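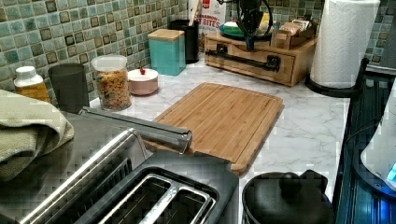
Ticket 611 — Kitchen power point trips when kettle and toaster run together
Site: Clerton, level 2 kitchen
Status: Open, again

Reported: Safety switch drops out most mornings. Takes the fridge with it, and also the label printer next door, which has no business being on a kitchen circuit but there you go.

Step 1. Reset the switch. Held until the next cup of tea.

Step 2. Ran kettle alone. Fine. Ran toaster alone. Fine. Ran both and met the dark. Repeated this more often than was strictly scientific.

Step 3. Swapped the Piras power board for a new one. No change, though the old one did smell a bit like a campfire, so it's in the e-waste.

Step 4. Put up a sign asking people to use one appliance at a time. Sign was taken down and used as a shopping list.

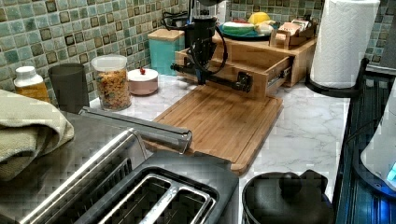
Posted by the Facilities Coordinator, Clerton
Jul 13, 2026

Sparky from Granenlow came through and emptied the crumb tray first, which I'd have done myself if I'd known it had one. He then tested the circuit and found the leak in the kettle base. It's a Vusden, bought in February, still under warranty if anyone can find the receipt. I have checked the 9 places it should be.

Kettle is tagged out. Label printer is to go on its own circuit, quote is $600, awaiting approval. Please don't bring a kettle from home. I will recognise it.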